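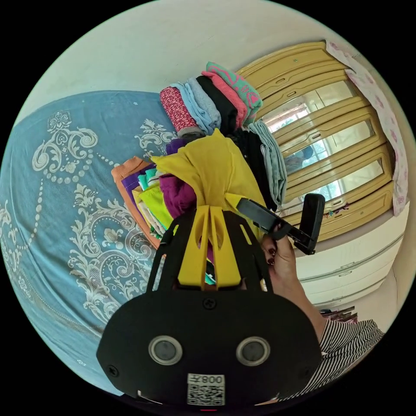 Visit to the Grurance open day, Trarkcombe

Filed under: Visits, Clothing

Grurance opened its house on Amundsen Street to the public on 26 October 2019 and I went over for most of the day. I had been meaning to see it for a couple of years. They run courses there on looking after clothes: washing, mending, folding, storing, and deciding what to get rid of. The rest of the year you can only get in by signing up for a course, and the courses fill up.

I took the number 15 bus from the station. It stops at the bottom of the hill and you walk up past the old Prinden mill, now apartments. The house is number 31, on the left, with a green door and no sign to speak of. I walked past it once. Entry was free and you wrote your name in a book in the hall. Coats went on a rail by the stairs, and by noon the rail was full and people were carrying theirs.

The ground floor is washing and mending. The back kitchen has been turned into a laundry room with a long counter and two deep sinks. Kári Egilsson was showing how to hand wash wool and was on his third sweater when I came in. His method is plain: cool water, very little soap, press and don't rub, then roll the thing in a towel and kneel on it. He answered a lot of questions about shrinking. The short answer was that most shrinking he sees comes from dryers. Someone asked about felted elbows and he said to cut the sweater up for mittens.

The mending table was in the front room and it was too crowded for me to get a seat. I stood behind and watched a woman darn a sock heel over a light bulb. They had a box of odd buttons you could dig through and take from, and I found a match for my gray raincoat, so that was the trip paid for.

Upstairs is folding and storage, and that was what I had come for. The rooms up there are still set up as bedrooms. Solveig Midtbø runs this part. She teaches folding on a bed and doesn't use a table for it, and she was clear about why. Most people fold at home on the bed, so they may as well learn at that height and on a soft surface. A shirt smoothed out on a hard table behaves well. The same shirt on a bedspread creeps and bunches, and you have to learn to hold one side down while you turn the other over.

The bedspread in the room was a light blue one with a big white and pale gray pattern on it, leaves and scrolls and flowers with little chains of dots between. I liked it. My aunt had something in the same line, in green. The clothes were on the bed, with a tall stack already folded and others in a pile still to be done. There was a mustard-yellow piece in with them that got a fair amount of attention from visitors, and one man wanted to know if it was for sale. It was not.

Her way of working through a pile, as far as I wrote it down:

Lift each piece from the top, from the middle of the cloth, and let it hang for a moment. It will show you which way up it is. Pulling from the side drags the pile over.

Fold the big things first. They make the base of the stack.

Sleeves go in flat, straight down the back. A sleeve folded across at an angle makes a lump, and the stack will lean by the time you get to the top.

Anything you can't decide on goes on the pillow. At the end you deal with the pillow.

Don't carry the whole stack to the closet in one go. Take it in two.

I asked her about folding in thirds for standing clothes up in a drawer. She teaches it if people ask, and she does it herself with T-shirts. For heavier things she stacks. Her view is that a stack on a shelf is fine if you can see every edge, and if you can't see every edge it is too tall. She keeps sweaters folded and never on hangers. Linen she hangs.

There was a half-hour session before lunch where visitors could try it. I did a shirt, a pair of pants and a knitted top. The shirt came out all right. The knitted top I had to do over, and a girl who looked to be in about fourth grade did hers faster and neater at the other end of the bed. Her mother said she never does it at home.

Lunch was soup and bread in the yard under an awning. It was cold but dry. The soup was leek and potato and cost less than the coffee did, which seemed backward. I sat with a couple who had taken the December course last year and still fold everything the Midtbø way, except fitted sheets, which they ball up and put at the back. They said the course spends a whole evening on sheets.

In the afternoon there was a talk in the front room on sorting. It ran 19 minutes late and then went on too long. The useful part was on what to do with clothes that are clean but have been worn once. The speaker uses a row of hooks on the back of the bedroom door and nothing else. When the hooks are full, something has to be washed or put away. The less useful part was a long account of moth traps. There were slides of moths.

I went back upstairs after the talk to see the storage room across the landing. It has open shelves, deep drawers, and a wardrobe with one door taken off so you can see how it is laid out. Bed linen was kept with each set inside one of its own pillowcases, a trick I knew but have never stuck to. The shelves are shallower than I expected, just deep enough for one row of folded clothes. My own are twice that and the back row never gets worn. I took measurements with Solveig's tape and wrote them on my hand, and lost half of them washing up later.

Some practical notes for anyone going next time.

The stairs are steep and narrow and there is no elevator. The ground floor is level from the side gate, so ask for that if you need it.

The upstairs rooms are small. Go up early or during lunch. Between eleven and noon there was a line down the stairs.

You can bring your own things for the mending table, clean please. They will turn away anything that needs a machine.

The shop is a cupboard under the stairs selling wool soap, darning thread and moth blocks. Cash only. I bought the soap.

The last bus down with a decent train connection leaves before the open day closes. I missed it and walked, and it is downhill all the way to the station.

I have put my name down for the spring storage course. They take the list in the order it comes, and there is a form by the visitors' book or you can write to them at the Amundsen Street address. The open day is every fall, but they don't set the date until late summer.

Posted in Visits. Comments are open.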